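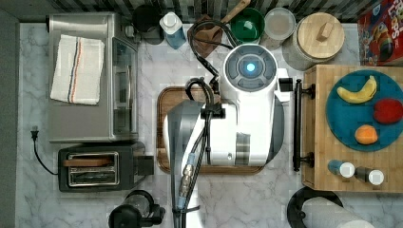
White robot with a blue light, on a wooden cutting board

Progress report to the Solis Fund, September 14, 2021
Project: Plorkudel Meadow Strips

Hi all, and thanks again for waiting on this one while I got the seed order sorted out!

So, the short version is that we're in decent shape. Your grant was to turn mowed grass along the Munteanu ditch into something bees and butterflies can eat from, and we now have 8 strips dug and 6 of them seeded. The other two are still under black plastic because the quackgrass came right back up (I underestimated it, I'll admit that) and I don't want to waste good seed on top of it. They'll get sown in December, when the ground is cold, and the milkweed and coneflower like that anyway.

What's blooming: partridge pea, lots of it, plus black-eyed Susan and a surprising amount of self-heal that I never planted. The asters are just starting. The little bluestem is thin on the north end, where the soil is mostly gravel, so I've been scattering extra there by hand after rain.

My plant list for the seeded strips is up to 33 species, counting the ones that wandered in on their own. I do keep pulling ragweed. Goldenrod I leave alone, even though I got two phone calls from neighbors who are sure it's making them sneeze (it's the ragweed!).

Money: $2000 of the grant is spent, nearly all of it on seed and the plastic. The receipts are in the Grodulus folder, same as last time. I came in under on the tiller rental and I'd like to put that toward plugs of butterfly weed, which has been hopeless from seed for me. Could you let me know if that's okay, or do I need to fill out the change form?

One snag. The county mower took a bite out of strip four in spite of my stakes, right when the bergamot was budding. I've called them and I'm putting up taller stakes with orange tape before the fall mowing.

Next report will come after the December sowing, with the updated plant list attached.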